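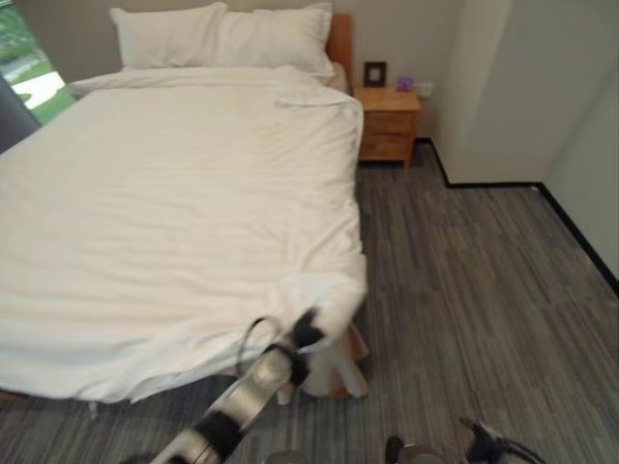 Gedden's bedroom handling guide, second edition

I run robots that make beds, and I bought this guide for its rules on working around furniture. It has 34 pages, and 26 of them are worth reading.

The best chapter covers soft goods. Grip a duvet by the corner, set a pull limit before the first lift, and stop if the cloth catches on the bed frame. The second arm stays low and clear until it is called for. We copied the stop rules onto our own sheet with hardly a change.

The part on nightstands is thin. It says to keep a clear zone but gives no distance for small items on top. Bastian Fuchs wrote to Gedden in December to ask and got a polite reply with no number in it.

The checklist at the back has 14 steps. Eight would do for daily use.

Worth buying if you have no written rules yet. Four stars out of five.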